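**Ticket 31 – Sillwood, Probenannahme: Umsortieren läuft, aber die Kollegen warten**
Gemeldet von: Glenys Mahuika
Zuständig: Warrick Partington, Technik Tultthorpe
Datum: 27. August 2024

Lieber Warrick, entschuldige, dass ich wieder etwas weiter aushole, aber beim letzten Mal hat dir die Vorgeschichte ja geholfen.

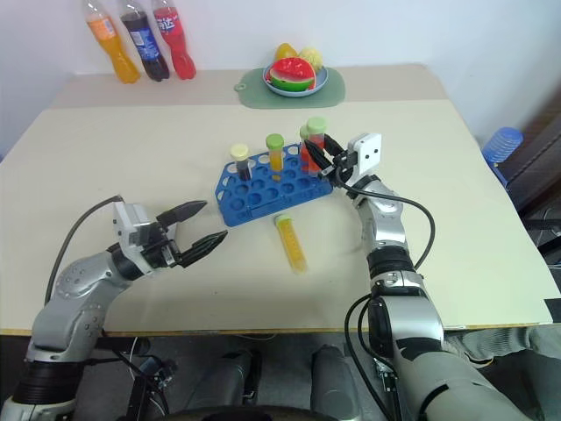
Seit Mai übernimmt der Zweiarmige bei uns das Umsetzen der Röhrchen, und im Großen und Ganzen mögen wir ihn inzwischen alle recht gern. Das Problem ist die Pause nach dem Greifen: Der rechte Arm hält das Röhrchen fest und wartet dann auf eine Freigabe am Bildschirm. Früher hat die Frühschicht nebenher Etiketten geprüft und telefoniert, jetzt steht immer jemand daneben und tippt auf »Weiter«. Das hatten wir uns – ehrlich gesagt – ein bisschen anders vorgestellt. Fehlercode gibt es keinen, Neustart habe ich zweimal gemacht, ohne Erfolg.

**Antwort Partington**
Liebe Glenys, hol ruhig aus, das spart mir jede Menge Rückfragen! Im Protokoll steht die Bestätigung noch auf »jeder Griff«. Das ist die Einstellung aus der Einarbeitung, und beim Update auf 5.4 wurde sie wohl wieder zurückgesetzt. Ich habe auf »nur bei Abweichung« umgestellt. Liegende Röhrchen meldet er weiterhin, die bitte wie gewohnt von Hand freigeben.

**Nachtrag Mahuika**
Vormittag durchgelaufen, 4 Rückfragen, alle berechtigt. Die Frühschicht sitzt wieder an den Etiketten und lässt herzlich grüßen. Eine Bitte noch: Könnte der Meldeton lauter werden? Am Telefon überhört man ihn leicht.

**Status:** Freigabe gelöst, Meldeton offen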